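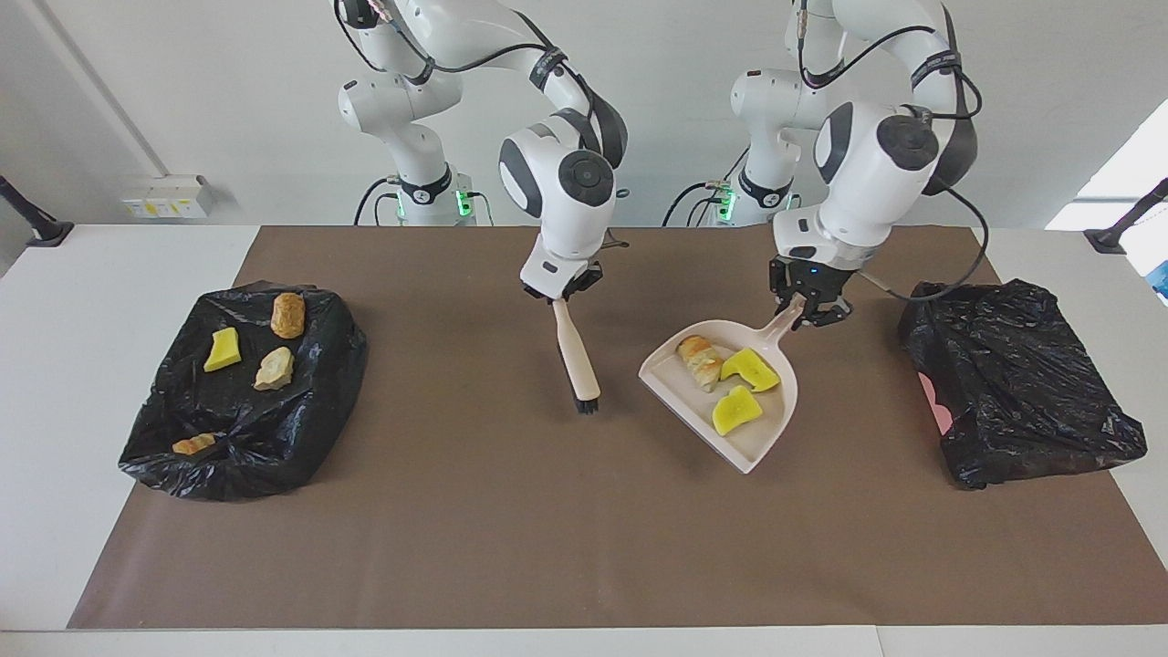 Road Anger Calls: A Conversation With the Sornero Police Traffic Unit

The Sornero Police Department handled 39 reports of confrontations between drivers in the most recent quarter. The sergeant who supervises the traffic unit agreed to discuss how those reports are received, what officers look for, and what residents can do when another driver becomes aggressive. In keeping with department practice for informational interviews, the sergeant is identified by position only.

The unit covers the city and, under an agreement with the county, the stretch of highway between the Mulima interchange and the river bridge. The sergeant said most of the calls come from neither of the two largest roads.

"People expect us to say the highway," the sergeant said. "Our calls come from collector streets, the ones that feed into subdivisions. A driver feels that someone cut in at the light, follows that person for half a mile, and now both of them are stopped in front of somebody's driveway."

Of the 39 reports, 8 led to an arrest. Charges in those cases included battery, criminal mischief and reckless driving. The remaining reports ended in citations, in warnings, or without enough information to continue. The sergeant cautioned against reading the lower number as a lack of interest on the part of officers.

"A report with no plate number and no direction of travel is very hard to work," the sergeant said. "We still log it. If the same vehicle comes up again in June or in the fall, that earlier entry matters."

Asked what a caller should have ready, the sergeant gave a short answer: location first. Dispatchers can send a patrol car toward a cross street while the caller is still describing the vehicle. The plate comes next, followed by color and make. A description of the driver is useful, but callers should not slow down or pull alongside to get one.

"I would rather have half a plate from someone who kept driving," the sergeant said.

The department also advises drivers who believe they are being followed not to go home. The fire station on Kotarex Avenue and the police lobby are both lighted and staffed at all hours. Drivers who reach either location should stay in the vehicle with the doors locked, remain on the line with the dispatcher, and sound the horn if the other driver gets out and approaches.

The interview turned to cases in which one vehicle is used to block another. State law treats this differently depending on the circumstances, and the sergeant declined to discuss any case now before the court. In general terms, the sergeant said, officers want to know whether the blocked driver had a safe way to leave and whether any contact was made with the vehicle or the person inside.

"Opening somebody else's car door is a serious step," the sergeant said. "People describe it to us afterward as if they were only trying to talk. The person in the seat does not experience it that way, and the charge may not describe it that way either."

Dashboard video has changed how these cases are reviewed. The unit accepts recordings through the records counter and by an online link that the assigned officer sends to the witness. Residents are asked to provide the complete file, including the minutes before the confrontation, and to keep their own copy until the case is closed. Footage posted publicly before officers have reviewed it can make witness interviews more difficult.

The sergeant, who has worked traffic for most of a career in law enforcement, was asked whether driver behavior has become worse. "Call volume was 38 in the quarter before this one," the sergeant said. "That is one report fewer. I can't build a trend out of that, and I don't want to frighten people with it."

Patrol hours on the collector streets will nonetheless increase through the end of the school term. Officers will pay particular attention to Dương Street, where drivers leaving the 70 mph highway often carry too much speed into a residential zone. Signs giving notice of the reduced limit were moved closer to the exit ramp last month.

On the question of what a driver should do after making an honest mistake, such as drifting across a lane line, the sergeant recommended a raised hand and nothing more.

"Wave, leave some space, let the other car go ahead," the sergeant said. "Do not stop to explain yourself."

Emergencies should be reported by calling 911. Residents who wish to report an incident that is no longer in progress may visit the records counter in the police lobby or ask the front desk for a driver complaint form.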